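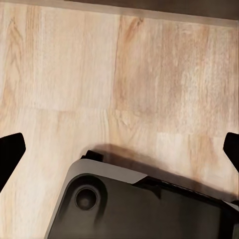

Kyriaki Papadakis wrote to us that the word list is useful to her, but she could not find which words come from the workshops and which come from the old price books. She is right, and the file readme was too short. So this is the longer version. Please read it before you use the data.

Tosten word list of joinery and flooring terms
Version 2, 22 January 2019

What is in it

The list has 114 entries. Each entry is a word or short expression used by people who lay floors, make tables or repair doors in the Teltthorpe area. For every word we give the spelling, a short meaning in English, one sentence where the word is used, and the source.

Files

terms.csv has the words, one on each line.
sources.csv has the list of sources with a short code.
notes.txt has remarks that did not fit in a column.

Columns in terms.csv

id: a number that does not change between versions. If a word is removed, its number stays empty.
term: the word as it was said or written. We did not correct the spelling in the price books.
meaning: our explanation, 100 characters or less.
sentence: the sentence we heard or read.
source: W for workshop, P for price book.
checked: yes or no. Yes means that a second person read the entry.

How it was collected

Atif Pirzada visited the workshops and wrote the words by hand. I typed them in June, and I asked him again when I could not read something. The price books were lent to us by Perron, a flooring shop which is now closed. From the price books we have 51 entries. All the others are from conversation.

In the first version the source column was missing. The meanings of "seam" and "joint" were also mixed up in several places. Some speakers use the two words for the same thing, and others become quite upset if you do this. Now there are two entries and a remark in notes.txt.

Known problems

The words for grain are weak. "Cathedral" and "crown" are given as equal, but Vasiliki Tzanetos thinks that "crown" is used only for table tops. We did not decide yet.

Words for glue and varnish are almost absent. Please do not conclude that the speakers have no such words. We did not ask for them.

If you open terms.csv in Pleltix, choose the comma as separator by hand, otherwise the sentence column moves to the right.

Use

You can copy and change the list freely if you name the source. Please do not publish the sentences together with a workshop name, as we promised this to the speakers.

Corrections go to Ifigeneia Antoniadis. Please write the id of the entry in your message.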